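Divya Amin Wants You to Read Slowly

When I called Divya Amin for this interview, she asked me to wait until she finished her page. I heard the clock of her kitchen through the phone. After that she came back and said sorry, but her voice was not sorry at all.

"If I stop in the middle of a psalm, I must begin again from the first line," she told me. "It is a rule I made for myself when I was young, and now I can't break it."

Her new book, The Well Before Morning, came out on Fri 15 July from Cuesta, a small publisher of devotional books. It has 40 short chapters, and each one is made from one verse, one story from her life and one question which the reader should carry until the evening. There are no answers at the back. Some early readers complained about this to the publisher, and Amin knows it.

"They wrote that they felt alone with the question," she says. "I understand them. But in my first book I gave the answers, and people read the answer in the morning while drinking coffee, and then the day was free of it. I did the same with other people's books, so I'm not accusing anybody."

Her first book was Lamps for the Road, and it sold better than she or Cuesta expected. After it she was asked to write a second one in the same style, very quickly. She tried during one winter and threw away almost everything. What stayed was the chapter about her grandmother's well, which is now the opening of the new book. Her grandmother used to go for water before the sun was up, and she prayed loudly on the way, partly from faith and partly from fear of dogs.

"My editor wanted to take out the dogs," Amin says, and laughs. "Ermanno said they make the prayer smaller. I said to him, no, the dogs stay. A person who is afraid of dogs and prays is a person I can believe."

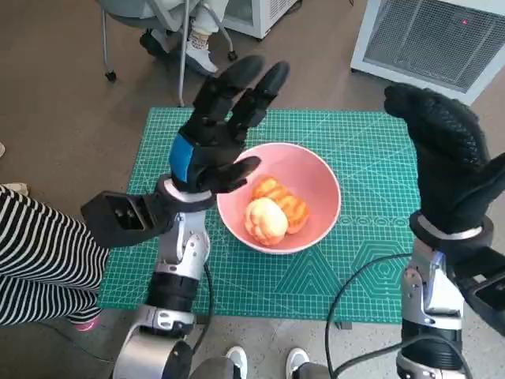
Ermanno Lo Presti, the editor, remembers this discussion a little differently. I reached him by e-mail, and he wrote that he only asked for fewer dogs. "In the first version they came back in five chapters," he wrote. "Now they are in two. I think we both won something." He also wrote that he never before worked with an author who sent her corrections by post, on paper, with pencil.

The pencil is important for Amin. She writes the first version of each chapter in a school notebook and does not let herself go over 500 words. Then she reads it aloud to her neighbor Kanokwan Khunthong, who grew up in a Buddhist family and who, in Amin's opinion, is the best listener in the whole street. When Khunthong does not understand a church word, Amin takes it out or explains it. The words "sanctification" and "steadfast" both left the book this way, although "steadfast" came back in one place.

I asked if it is strange to write about faith with the help of a person who does not share it. She was quiet for some time.

"For me it is more strange to write only for people who already say amen," she said then. "Kanokwan asks me things I was too polite to ask. She asked why God in my chapter was waiting so long. I had written it was patience. I went home and I saw I did not know if it was patience. So this became the question of chapter 20."

That chapter is, in my opinion, the strongest one. It tells about the months when her husband was ill, and it does not finish with a healing or with a lesson. The following chapter is about burning rice. I thought at first that the order was a mistake, but Amin says the rice must stay exactly there - after a hard page people need to eat something.

Not everything in the book works so well. A few of the middle chapters repeat the same idea about silence, and the one about airports feels like it was written in an airport. When I said this, carefully, she agreed about the airport.

She is now preparing a series of evening readings in Emham. The first will be in April, in the reading room above the bookshop, and she will read only one chapter each evening. The rest of the time people can sit, or talk, or go home early. She is also making notes for a third book, about letters, but she does not want to say more about it.

Before we finished, I asked which chapter a new reader should begin with. She said the first one, of course, and then she asked me which page I was on. I had to admit that I read the whole book in two days.

"Then please read it again," she said, "and this time stop after the well."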